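Filed under: Home, Grumbling, Things I Own Too Many Of

I have spent most of February trying to learn to cook from an old book, and I would like it noted that the book started it.

It came from a house clearance. The title page says 1754, the spine says nothing because the spine has gone, and the inside cover says "Mrs Pearce, her book" in brown ink, with a blot where she either sneezed or lost patience. I paid 42 pounds for it, which Szymon thinks is too much for something that smells like a church. Szymon has never spent more than a tenner on a book and most of those were about carp.

What I wanted was a recipe for seed cake. What I got was a set of orders from a woman who assumes I have a girl to help, a boy to fetch wood and an opinion on suet. She never gives a time. You bake it "until it be enough". You add flour "as you see fit". I did not see fit. I had no idea what fit looked like, so I added flour until the bowl stopped looking at me in that way, and the result could have been used to mend a wall.

The second cake was better, in that a knife went into it. Getting the knife out again took both of us. Szymon held the tin.

By the third I had begun to see what she was up to. Mrs Pearce (or whoever wrote the thing she put her name in, it's two different hands by the middle) doesn't measure anything because she has one spoon. She talks about it constantly. It's "the spoon", as you might say "the Queen". Same with the bowl, and the pan, and a cloth that does the work of a sieve, a pudding basin and, on one alarming page, a poultice. I counted up the equipment for the whole chapter on cakes and it would fit in a shopping bag.

I then opened my own drawer. I won't list what's in it. I own a thing for taking the middles out of pineapples, and I don't like pineapple. I own two garlic presses, both worse than the flat of a knife. There is a gadget from Heltgate, a shop I should be barred from, which I bought in a sale and have never identified. Arnaldo next door believes it's for cherries. His wife believes it came off a bicycle.

So I decided to live like Mrs Pearce for a month, with one spoon, one bowl, one pan and a cloth. Everything else went in a box under the stairs. I felt marvellous until teatime, when I wanted to drain some pasta.

You can drain pasta with a cloth. She would have managed it. I managed it too, if you accept that some of the pasta was drained into the sink and some of it on to my foot. I went under the stairs at half past six and came out with the colander, and I'm not ashamed of that. 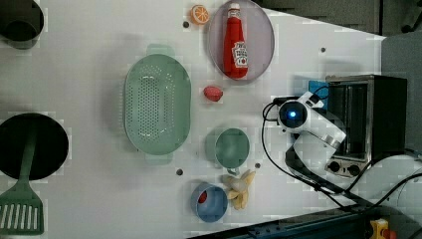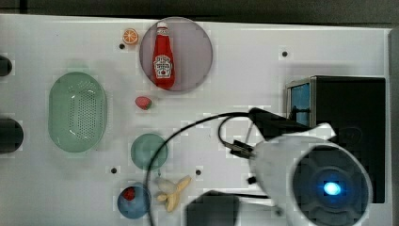 Ketchup on a plate, a banana and a strawberry, and not a seed cake among them.

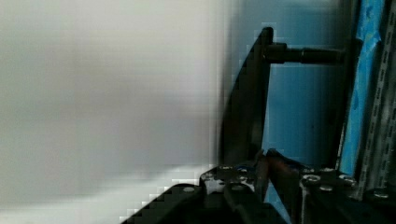 The colander was the first to come back and of course the rest followed it. The wooden spoon needed a friend, because you can't stir a curry with a spoon that's just been in the custard, whatever they did back then. The grater was let out for a single evening and hasn't gone home. The small pan argued its case well. By the end of the second week the box held the pineapple thing, one garlic press and the Heltgate mystery, and I was rather proud of the three of them for holding out.

I did get the cake right in the end, on the sixth go. The trick was the caraway, which she wants "bruised" and which I had been throwing in whole like gravel. It also wants much longer in a much cooler oven than I'd been giving it. I wrote the time down in pencil on a bit of card and tucked it in at the page, then felt I'd let her down a bit.

Szymon had two slices and said it tasted like his grandmother's airing cupboard. He meant it kindly, I think. He's asked for it again for his birthday.

Next I want to try the pickled walnuts, for which she says to take 300. I've asked Arnaldo about his tree. He'd like to know where I plan to put them, and I've told him there's nearly a whole box free under the stairs.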